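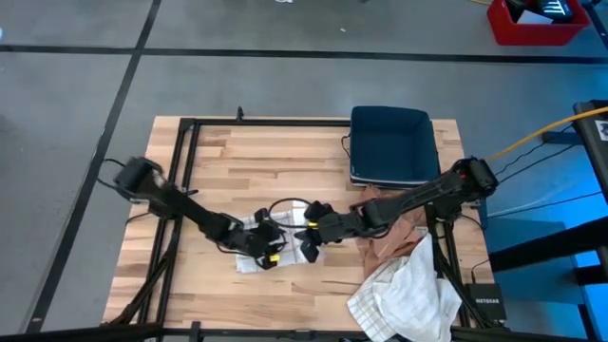

We had a fault on the two-arm cell in April that took me way too long to find, so I'm writing it down. The right arm would stop for a moment in the middle of a fold and then jump to catch up. No error on the screen. The grippers work almost touching over the middle of the table, with a sheet of paper under them, so a jump of even an inch matters. Both arms are bolted in close to the left and right edges and neither one has far to go.

First sign was a torn sheet. I blamed the paper. Then the left gripper took a knock on the side and I stopped blaming the paper.

I went through the Dralleck logs by hand. 1,289 folds since the last restart, 8 with a gap in the commands going to the right arm. The left arm had none.

The gaps were short. The controller held the last position, then got a pile of old commands and ran them all at full speed. It did exactly what it was set up to do — the setting was bad.

Things I swapped that made no difference: the power supply, the shoulder motor, the gripper. That was 2 days. Carolina Seixas at Trastside asked if I had tried wiggling the cables. I had not.

It was the data cable to the right arm. The clip on the plug was broken, and it backed out a hair whenever the arm reached all the way in. Push it back and everything looked fine again.

New cable, plus a tie near the plug so the arm can't pull on it. Ran 1,000 folds with no gaps.

The cable was the cheap part. The bigger fix is that the controller now throws out old commands and stops both arms if either one goes quiet. You have to clear it by hand at the table before anything moves again.

Also changed: no reaching in to straighten the cloth or paper while the arms are holding still. I used to do that all the time. Holding still is not the same as stopped — hit the stop first.

If you run the Enura controller, check what yours does after a dropped link. Mine came set to catch up.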